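Jellurura Kitchen Scraps Log: read me first

G'day, and thanks for downloading this. It's my compost diary turned into a spreadsheet, more or less. I started it in August with a biro and a damp exercise book, and Iqra Siddiqui from up the road talked me into typing it all up so other people could use it.

What you get is one file, scraps.csv, with 1,000 rows. Each row is one trip from the kitchen to the heap. The columns are:

- household (a short code, no surnames)
- what went in (peelings, coffee, eggshell, bread, "other")
- weight in grams, on whatever kitchen scales people had
- heap (A is mine, B is the shared one behind the hall)
- notes, which are a mess and I love them 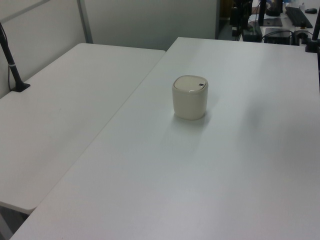

There are 13 households in it all up. A couple of them only lasted a few weeks before the fruit flies got the better of them, and I've left their rows in. If you only want the stayers, filter on the "kept_going" column, which is a plain y or n.

Weights are a bit ropey! Lyle Iwasaki weighed his scraps with the tub still on the scales for the first 33 entries, so I've subtracted the tub from those and put "tub off" in the notes. Juniper did hers to the gram from day one and has not let him forget it. Anything marked "guess" was a guess (usually mine, usually in the rain).

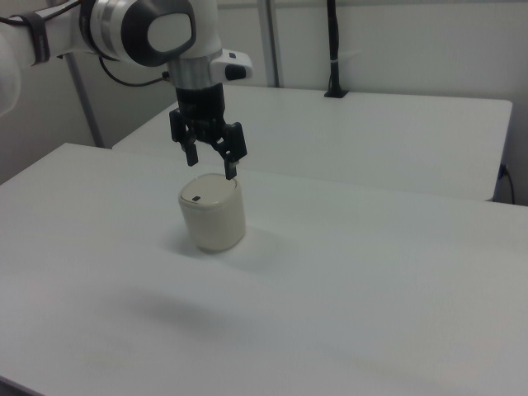

Small cream container on a white table, gripper above it.

Heap temperatures are in a second file, heap.csv, with 85 readings. I took them with a long probe thermometer pushed in as far as my arm would go, mostly before breakfast. Heap B has a gap where the probe went missing in the mulch. We found it again, a bit bent, and I've flagged every reading after that because I don't altogether trust the thing any more.

Spelling in the notes is as people wrote it, so you'll meet capsicum three different ways. "Plurico" is what we call the brown, slimy stage where you need to chuck in torn cardboard and give it a good turn. It's not a proper word, please don't cite it.

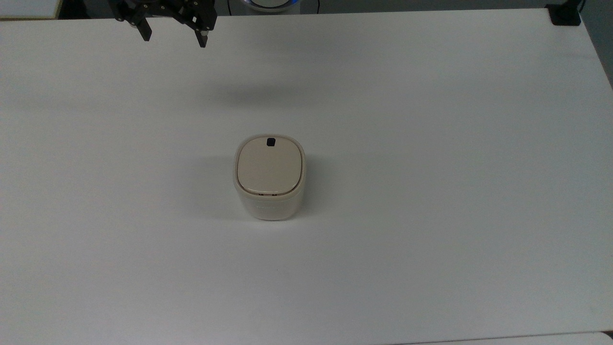 What should I do about citrus and onion, which people argue over?

Keep them in if you're looking at total weight. They're logged under "other" with the word citrus or onion in the notes, so they're easy enough to search for and pull out if your worms are fussy.

You're welcome to use the lot for school projects, council submissions, whatever you fancy. Just say where it came from, and if you spot a daft weight, send me the row number and I'll fix it in the next version. I still owe everybody the autumn rows, which are sitting in the exercise book under a pot plant.

Contact: Dolores Alcantara, Jellurura | © 2021 | Back to top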